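Murlow Two-Arm Workcell for Schools and Colleges

Home > Education > Robotics > Workcells

Product code: MW-64
Supplied by Drasgate Education Equipment
Availability: to order

Overview

The Murlow Two-Arm Workcell is a walled bench enclosure intended for senior secondary robotics classes, college programs and student clubs. It provides a fixed, repeatable workspace in which a team can program two arms to act together on a shared task. The workcell is approved for use in the Rukano Student Challenge, handling division, and teams may practise at their own school on the same layout used at the regional rounds.

What is supplied

Enclosure panels and floor, pale grey and white
Two robot arms with grippers and replaceable fingertip pads
Mounting brackets and cable set
Controller with Rukano licence for 8 student accounts
Teacher's guide and printed safety labels

Task kits are sold separately. Computers are not included.

Curriculum use

The teacher's guide contains units on joint movement, gripping, hand-over between arms and the recording of demonstrations. Each unit ends with a practical exercise which may be assessed by the classroom teacher. Students are expected to keep a logbook throughout. Logbook templates may be photocopied for use within the purchasing school.

Specifications

Supply voltage: 240 V
Maximum load per arm: 1000 g
Stored demonstrations: up to 3000
Controller memory: 64 GB
Warranty: 12 months, return to base

Task kits

De Bruijn Sorting Kit. Coloured blocks, trays and score sheets. Suited to first-year groups.

De Bruijn Garment Kit. A freestanding rack with a horizontal rail, plastic hangers and assorted garments. Teams program the arms to pick up a garment, place it on a hanger and return the hanger to the rail. Soft materials change shape each time they are handled, and the kit is recommended for students who have completed the gripping unit.
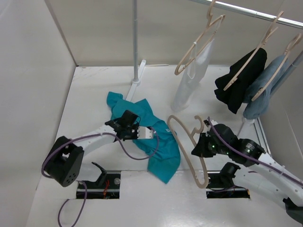

De Bruijn Table Setting Kit. Plates, cups and cutlery in unbreakable plastic, with a marked placemat. Suited to mixed-age clubs.

Safety and supervision

A trained staff member must be present whenever the arms are powered. Long hair must be tied back and lanyards removed. Students must switch the arms off at the controller before reaching into the enclosure.

Ordering

Schools may order by purchase order or through the Drasgate education portal. Delivery and installation are quoted separately. Clubs entering the Rukano Student Challenge should state their team number on the order form. Orders for the current season close on Friday, July 20, 2018.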